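Nitidura opens made-to-order tabletop range to home customers

For immediate use – July

Nitidura, the small furniture workshop best known for fitting out cafes, is to sell direct to households for the first time. Orders open this month. Pale tops only to begin with, darker finishes to follow once the drying room is sorted.

The range is called Kumik. Three sizes, one thickness, rounded corners as standard. Customers pick a size, pick a leg, and get a delivery slot within the week. No showroom. Samples go out by post, free, two per household.

"People kept asking the cafes where the tables came from, and the cafes kept ringing us," said Sheyla Cuervo, founder of Nitidura. "We said no for years. Too busy. Then a big order fell through in the spring and we had the time, so we drew up the home sizes and got on with it."

Sixty-seven households took part in a trial over the winter. They were asked to live with the tables as normal – homework, dinner, laundry, the lot – and send back comments on a postcard. Most asked for a slightly lower height. That has been changed. Several wanted a drawer, which has not, though Sheyla says its on the list.

Colour was the other thing. Trial households wanted light, and they wanted grain they could see.
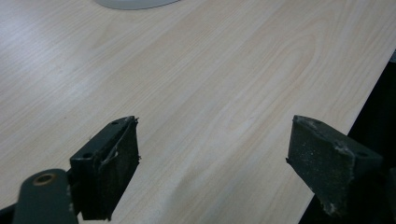 Pale beige tone with curved, arching grain.

Prices start at £1049 for the smallest table, including delivery to mainland addresses. Islands by quote. The first 1000 orders get a tin of Dirnus care wax and a cloth in the box. After that the wax is sold seperately.

Delivery is being handled by Sleiman, a two-van family firm that already does the cafe work. They will carry upstairs, put the legs on and take the packaging away. Old tables can be taken too, for a fee, if booked at the time of ordering. Not on the day please, the vans are full by then.

"We didn't want a box left on the step," said Sheyla. "Our tables are heavy. Somebody has to get them up the stairs and it shouldn't be the customer with a bad back."

Smaller kitchens have been a big part of the thinking. Many in the trial had one table doing every job in the house, so the advice sheet that comes with each order has a section on keeping the surface clear: hang mugs up, keep post somewhere else, leave one end free for working. Plain tips, one page, written by the trial households themselves. 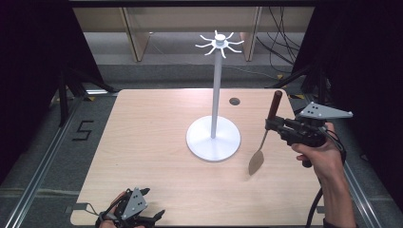

Repairs and returns

Every Kumik top can go back to the workshop once for a free sand and re-finish, any time in the first 3 years. Customers pay carriage one way. Burns and deep cuts are looked at case by case – send a photo first.

Returns accepted on unused tables only. Cut-to-size tops can't come back unless faulty.

How to order

Order forms are on the Nitidura website from 9am on opening day. Phone orders too, mornings only, same number as the workshop. Trade customers should carry on using there usual contact, nothing changes for cafes and lead times stay as they are.

Notes to editors

Sheyla Cuervo is available for interview by phone, afternoons best. Samples can be sent to press on request – say which size of desk or kitchen you are writing about and we'll match it. Workshop visits by arrangement, flat shoes please.

Ends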